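Home | News | Builds | Workshops | Forum

Flindside members test paired hand-held grippers on fruit and bags

Reading time: 3 minutes

Tuesday, December 28, 2021

Members of the Flindside shared workshop have put a pair of home-built hand-held grippers to work on a kitchen counter. The project, named Jernumeo, is meant to record how people handle soft and slippery goods, so that a small arm can later be trained on the same jobs. Parts for the pair came to 300 euros, excluding the cameras.

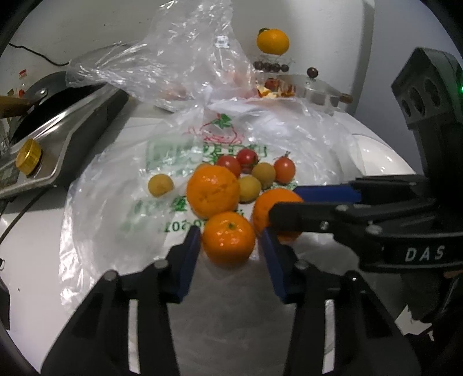

Grip force was the main design problem, according to Lutz Mühlbauer, who drew up the linkage. The first jaws were bare plastic and marked soft fruit at anything above 3 newtons. The present version has blue pads on the inner faces, and the arms turn on metal pins that can be replaced singly when they wear. Long slots in the arms save weight. Oranges and small tomatoes serve as test pieces, the oranges for their size and the tomatoes for their skin.

Thin plastic film remains the harder case. It folds between the pads, and its reflections upset the tracking software, a modified version of the Lazăr package. Mühlbauer has logged 43 sessions to date and wants 400 before any training starts.

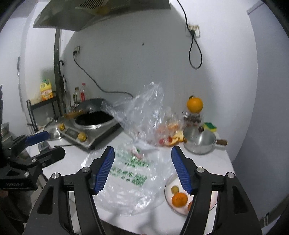 Gripper pads and a clear printed bag at the kitchen counter.

A second set of jaws with a stiffer linkage is being printed on the workshop's Tirkano machine. Drawings and the parts list will be released in January.

Contact | Copyright 2021 Flindside Workshop News | Back to top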